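Last updated: Monday, 8:40 pm

Okay so the paddling club has decided that this is the year we do the Totier river trip with the youth group, and apparently I'm the one writing it all up. Thread, because I have thoughts and my tea is still hot.

First thing. If your kid did the beginner sessions in spring they can come. If they did half the beginner sessions and then discovered soccer, please message Marlene before you sign up. She's not going to say no, she just wants to see them do a wet exit first.

We're going in August, two nights, camping at the Lavoie landing. It's the flat field one, with the good dock. The other site had a nicer view and about a million wasps, and I still have opinions about that weekend.

Distance is 11 miles over the two days. I know some of you did that in a morning when you were fourteen. Lovely. We're bringing kids who stop to look at every single turtle, and so do I.

Boats! We have 10 solo kayaks that float the way they should, plus the two big canoes. Faustine patched the red canoe over the winter and took it out on the pond last week with her dog in the front. Dry feet, both of them.

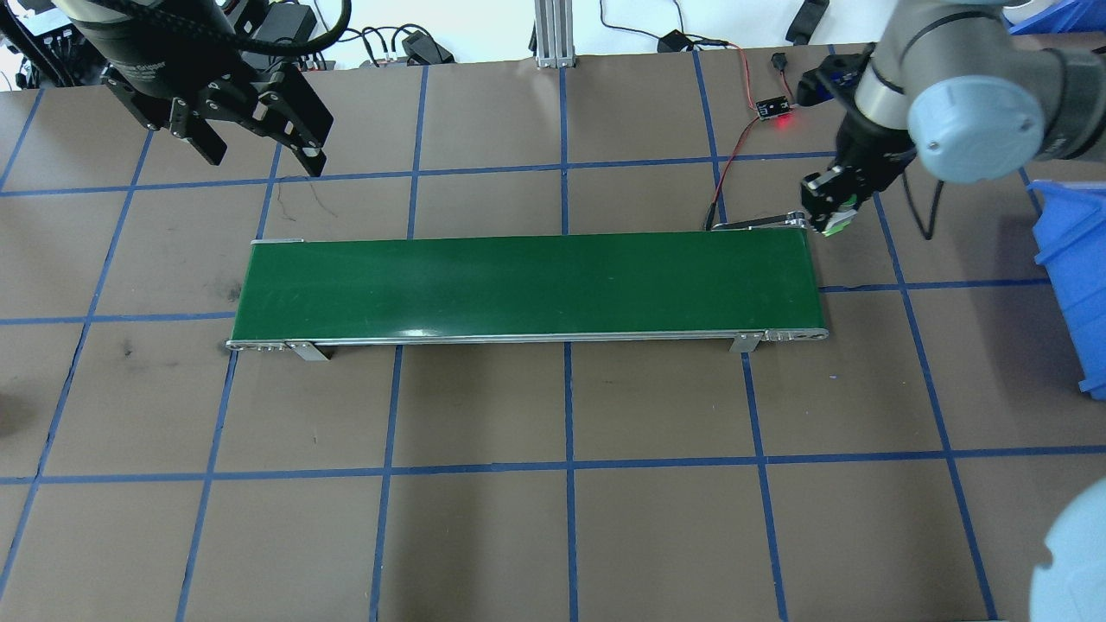

Green belt, blue tape.

Right, money. The raffle and the bake table together brought in $1,037, which covers the van rental and almost all of the food. I'm still a bit stunned by the bake table. Whoever made the lemon bars, come find me, I want to talk.

So the cost per kid is just the campsite fee and a little for gas. Lise has the exact number and will email it out. If it's a stretch for your family, tell her or tell me and it gets sorted quietly — we've always done it that way.

Packing. Two full changes of clothes in a dry bag, and a trash bag inside a backpack is not a dry bag, I don't care what your older brother says. Shoes that stay on your feet in mud. Flip-flops are for the tent and nowhere else.

We need 6 adults on the water and so far I have me, Marlene, Faustine and Krystyna. Krystyna is doing the safety briefing again and yes she will make you throw the rope until you hit the bucket. I took nine tries last year!

You don't need to be a great paddler to help, by the way. You need to be able to steer, stay calm, and sit at the back of the group with whoever is tired and singing. Quyên did it last time with zero river experience and came home wanting her own boat.

Somebody asked about phones. They can come, they live in the lunch barrel during the day. There's no signal past the second bend anyway, so it's less of a sacrifice than it sounds.

Oh and the Kundik rapid, before I get fifteen texts. We are walking around it. The portage trail is short and kind of buggy. If the water's low Krystyna might let the older ones run the bottom bit with empty boats, but that's her call on the day and please don't promise it to your kid.

Sign-up sheet is on the boathouse door, pen's on the string. If the pen's gone again there's a spare in the life jacket bin, left side.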